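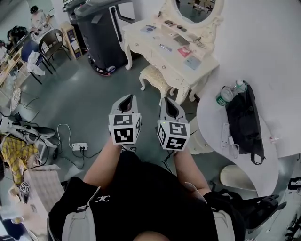

Cream vanity, keep or repaint?

Dirkelo161
Hi all! I keep going back and forth on the cream vanity - the curved legs, the stool, that scalloped mirror. My sister says paint it sage. I say leave it alone and just clear the cards and pen off the top (my own bad habit). 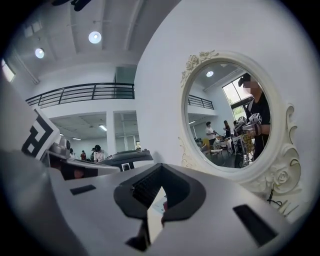

Reply from Hodatcombe
Oh please don't paint it! Those carved roses on the mirror would clog right up.

Reply from Imhof2000
Sorry, I disagree - thin coats and a soft brush, and carving comes up lovely. I'd do the stool legs first, though.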